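Packaging and Shipping for Small Sellers
Week 4 handout: How big should the box be?
7 min read

Hi all. These are my notes from class, cleaned up a little, with the bits I skipped when we ran out of time. If you missed the session, read this before you start the homework, and bring a tape measure next time (a soft one, the sewing kind, is easiest).

Last week was all about cushioning. Tonight's topic sounds duller and costs people a lot more money: dimensional weight. I shipped parcels for years before I understood it, and I paid for that every single month.

Carriers sell you two things at once, a lift and a space. A truck can run out of either one. A bag of bolts is heavy and takes up nothing, a pillow is light and fills half a shelf. So the carrier works out two weights for your parcel, the one on the scale and the one based on size, and bills you for whichever is bigger. People call the second one "dim weight" and I'll do the same.

The sum is easy. Multiply length by width by height, then divide by a number the carrier picks, called the divisor. The divisor changes from carrier to carrier and sometimes from service to service, so look it up on your own rate sheet and write it on the wall above your packing table. Please don't copy mine! A smaller divisor means a bigger dim weight, so it's worth asking about if you ever get to negotiate.

Let me do the one from the board again, because a few of you were still writing when I wiped it. The box was 19 by 13 by 8 inches. Multiply those and you get 1,976 cubic inches, so call it some 2000 if you're doing it in your head at the counter. Now trim the height down to 5 inches with the same base. You get 1,235. Same product inside, same label, and you've dropped more than a third of the volume just by getting rid of air.

Measure the outside, by the way. Box makers usually sell by inside size, and carriers bill by outside size. On a thick-walled box the gap can push you over to the next whole inch. And if the sides bulge, the bulge counts, so an overstuffed box can be charged as a bigger one.

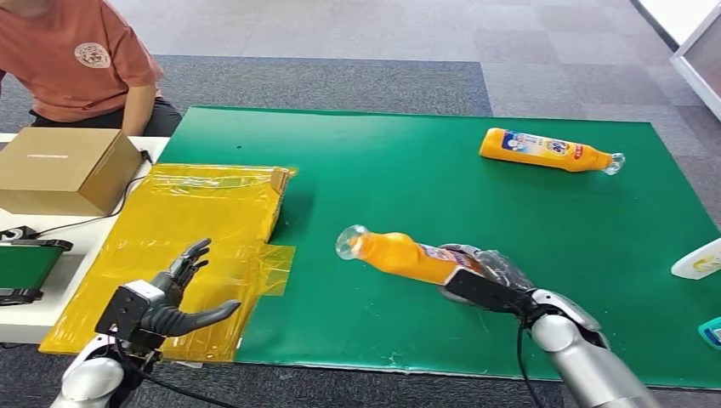 A closed cardboard box with a flat lid, on a white table.

Flat tops matter more than people think. If the flaps meet cleanly and lie level, the parcel stacks, goes through the machines without fuss, and measures the way you expected it to. If you have to lean on the lid while you tape, the box is too small. If you press the middle and it sinks, there's too much empty room (or you've been stingy with the paper).

Now, how many box sizes should you keep? My honest answer is fewer than you want. I once did a clear-out for a seller called Rafferty, mostly mugs and small kitchen things, and there were so many sizes on the shelves that the packers just grabbed whatever was closest. We pulled 1262 past orders, sorted them by the smallest box each would have fit in, and most of them landed in four sizes. Four! The odd ones got a box cut down by hand with a sizing tool, which takes a minute once you've got the knack.

Somebody asked about mailers. Yes, use them, for anything soft or flat that won't mind being squeezed. Shirts, cloth bags, patterns. No to mailers for books with nice corners. I learned that one from a very polite customer letter that I still have.

Oldřich Beneš is coming in to talk about cross-border parcels and customs forms, so I've left all of that out of these notes. Save your questions for him and write them down, he likes a list.

Homework

Pick your three best sellers. For each one, write down the packed size, the scale weight and the dim weight using your own carrier's divisor. Circle whichever weight you'd be billed on. Then try the next box size down and do it again. If the product won't go in safely, say so and say why, that's a perfectly good answer.

Also read the rate sheet for the service you use most, including the small print on oversize fees. December surcharges are often listed on a separate page, so hunt for that too. We'll go over the ugly ones together at the start of next class.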